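Hidinness Home Help > Timber and finishes

Hardwax oil on a kitchen table still soft after 17 days - wait or strip?

greyshed
Asked in May. Viewed 4,000 times.

I refinished a round kitchen table in a pale hardwood. The old lacquer was sanded off and the top was taken to a fine grit, vacuumed and wiped with methylated spirits. I then applied 3 coats of Plonine Clear Matt, a two-way hardwax oil bought from Chávez Timber. The tin calls for overnight drying between coats and I allowed that each time. The room sits cool in the evenings and I didn't heat it.

The last coat went on 17 days ago. A fingernail still leaves a faint line if I press firmly. Paper left on the surface overnight has to be peeled off, though it doesn't tear. There is a slight sheen in two patches near the centre, where the rest is dead flat. No white rings so far.

I used 200 mL in total, which seems like a lot for a table this size, but the first coat sank in quickly and I took that as a sign it wanted more.

Two things I would like to know. Is this finish going to harden by itself, or do I need to take it off? And is the table fit for ordinary meals in the meantime? We eat at it every day and there isn't another surface in the kitchen large enough for a dinner plate and elbows.

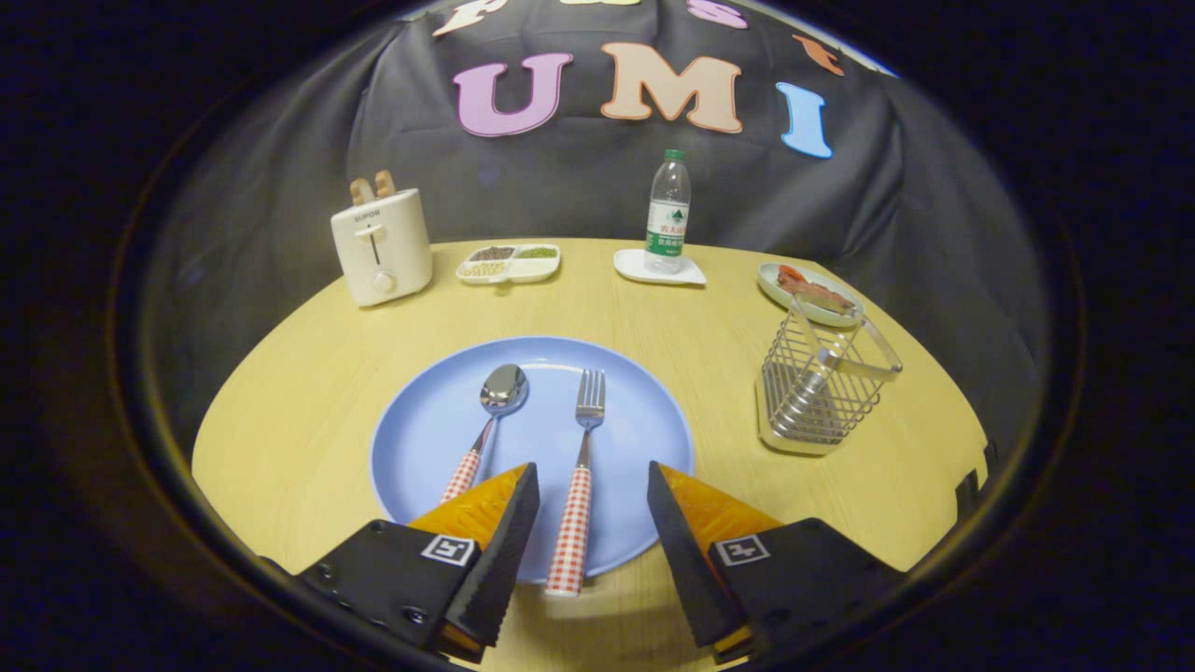 bandsaw_otway
Too much product and not enough buffing. The shiny patches confirm it. Hardwax oil cures by taking up oxygen from the air, and anything sitting above the wood in a thick layer skins over first and then cures very slowly underneath. The part that soaked in is probably fine.

Don't strip it yet. Get a white non-abrasive pad, put a few drops of white spirit on it and work the shiny patches in small circles. Wipe off with a clean cotton rag, turn the rag often, and stop when it comes away without colour or drag. Then leave the table bare for a few days with a window open.

Your first coat sinking in is normal. It doesn't mean the wood wants more. The second coat should use a fraction of the first, and on most close-grained timbers a third coat does very little.

As for meals, plates are fine. Keep liquids off it and don't leave a tablecloth on, as cloth cuts off the air.

One warning: spread the used rags flat outdoors or put them in a bucket of water. Oily rags in a heap can catch fire without any spark.

mitre_and_mug
I'd just put polyurethane over it. Did mine years ago with a tin of Pestis floor varnish and haven't touched it.

Comment from bandsaw_otway: Please don't do this over a soft oil. The varnish will grip the wax and let go of it again within months, and then there are two finishes to remove. It may well have worked over an oil that was fully hard and had no wax in it.

Comment from mitre_and_mug: Mine was bare pine, so fair enough.

greyshed
Posting what I did for anyone with the same trouble. I followed the first reply with a few changes, and the table passes the fingernail test now except at one spot by the rim.

1. Cleared the top and wiped it with a barely damp cloth, then a dry one. Left it until the afternoon, when the kitchen is warmest.

2. Rubbed the shiny patches with a white pad and a little white spirit. The rag came away yellow and tacky for the first few passes. I went over the flat areas as well, more lightly. There was more loose product on them than I expected.

3. Dried off with old cotton T-shirts, turning to a clean face each time. Rags went into a bucket of water outside the back door.

4. Kept the room warmer overnight with the door to the hall open. The data sheet gives a minimum temperature for application, but says nothing useful about curing. In my case the cold evenings were clearly part of the problem - the surface firmed up noticeably once the heating was on.

5. Put things back in stages, plates first. Anything with feet stayed off until the end. Rubber feet can mark a young oil finish even when it feels dry, and a small appliance left in one place will print its outline. The toaster went back on last, and I shift it to a different position whenever I wipe down.
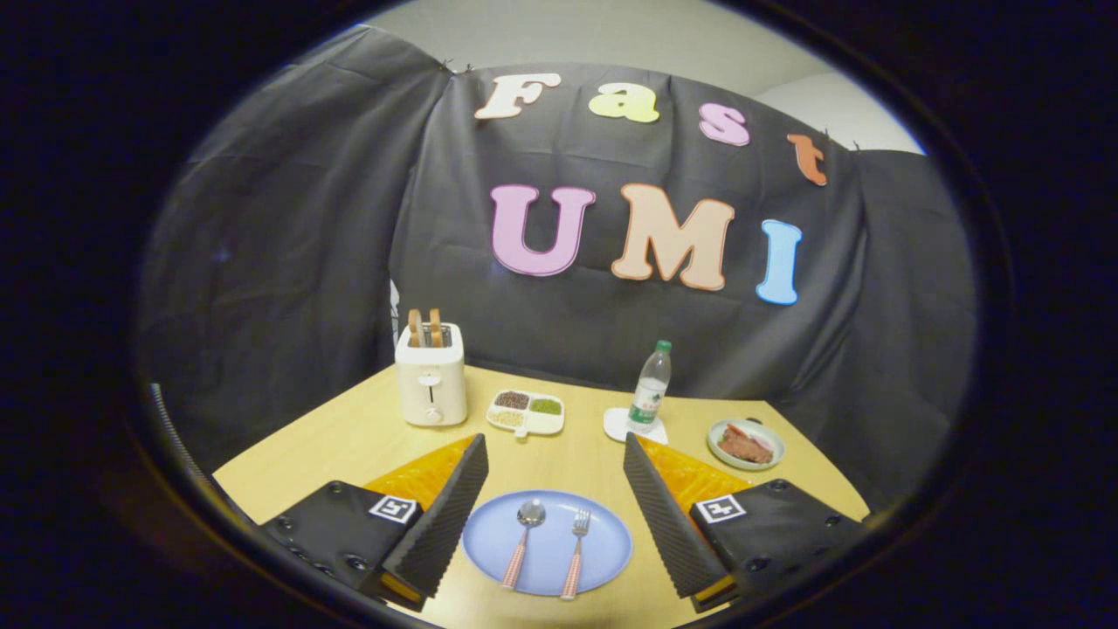
6. Tested with a drop of water on the underside and another near the rim, each left for the length of a cup of tea. The underside showed nothing. The rim spot went slightly dull and recovered by morning.

I won't be adding another coat this year. If the rim spot stays soft I'll repeat step 2 there only.

Comment from bandsaw_otway: Sounds right. Check the underside too, if you coated it. People forget to buff there and it stays sticky longest.

Comment from greyshed: One thin coat underneath, buffed. It was dry before the top was.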